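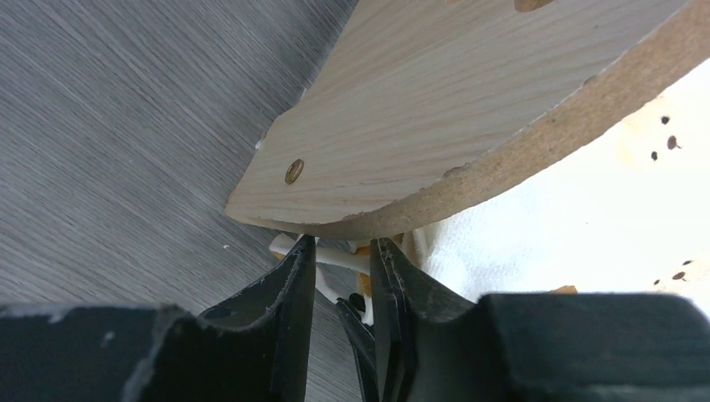

Can a Robot Tidy Your Room Yet?

Bretstead Science Corner, for readers 8 and up
Mar 1, 2022

Every so often we get a letter asking when there will be a robot that picks up socks, puts the puzzle back in its box and carries the plates to the sink, and would we please hurry it along. We can't hurry it, I'm sorry to say! But we can tell you how far along it is, and why a job that bores you silly can be so very hard for a machine.

The short answer is: a little bit, sometimes, with a grown-up nearby.

Chores machines already do well

You may have a few robots at home without calling them that. A dishwasher is a machine that does one chore from beginning to end. So is a washing machine. They are good at it because the chore happens inside a box, the same way every time, and somebody else (perhaps you) has done the tricky part of putting the things in and taking the things out.

Factories and workshops are a bit like that too. If a part always arrives in the same spot, facing the same way, a robot arm can pick it up all day long and never ask for a snack. At the Brerkov shelf works, one arm moved 2,044 shelf pegs in a single shift, and every one of them came down the same little slide.

Now picture your bedroom floor. Is anything in the same spot as yesterday? Mine certainly isn't.

What makes picking up so hard?

Have another look at the picture at the top of the page. Those black shapes at the bottom are a robot's gripper, with one finger on the left and one on the right. Think of your thumb and one finger pinching together, and you have the idea. The end of a wooden board hangs over the gap between them, and in among the fingers there are some small white plastic pieces and something orange, partly hidden.

You would know what to do there almost before you'd thought about it. You would slip your fingers under the board, feel for a peg, and pull it out. If it slipped, you'd feel it slip and squeeze harder. A robot has to work all of that out, one piece at a time:

Which bits are things, and which bits are floor? A gray floor with stripes like wood grain and a board with thin tan grain lines are easy for you to tell apart. A computer has to learn it.

Where does one thing stop and the next begin? White pieces close to a soft white surface are a real puzzle, and so are things hiding behind other things.

How hard should I squeeze? Too softly and the peg drops. Too hard and it may crack.

What else might I bump? A board sticking out over your hand is easy to knock if you forget about it, and robots can only remember what they have been taught to notice.

How a robot learns a chore

One way is to practice, just as you did with your shoelaces. A robot named Nisia, at the Rugemalira workshop, has been learning to pick up small parts and drop them in a tray. Its teachers guided its arm through the job first, over and over, and then let it try alone. In its first big test it had 809 tries and got 487 of them right. That is more than half, and everyone was pleased with it - but think what your kitchen would look like if you only got more than half the forks into the drawer!

Then they changed the tray for one of another color, and Nisia had to practice some more. You could use a blue tray or a red one or your own hat. Being ready for something new is a thing people do wonderfully well, even quite small people, and robots are still beginners at it.

They can be slow, too. Nisia takes 2 minutes to clear a tray that you could clear while humming a short song.

So, will there be a tidying robot?

I think so, though I wouldn't like to promise you a year. I expect the easy jobs will come first, such as carrying a basket from one room to another, and the fiddly ones will come later. Sorting a box of mixed bricks might take a good long while, and making a bed with a cat in it longer still.

Something to try at home

Put on a pair of thick winter mittens and ask someone to scatter a few buttons and dried beans on a towel. Close one eye. Now pick them up with just your thumb and one finger, and put the buttons in one cup and the beans in another. Do it again on a bare table and see which is easier. Write and tell us how you got on, and please pick up the beans you dropped.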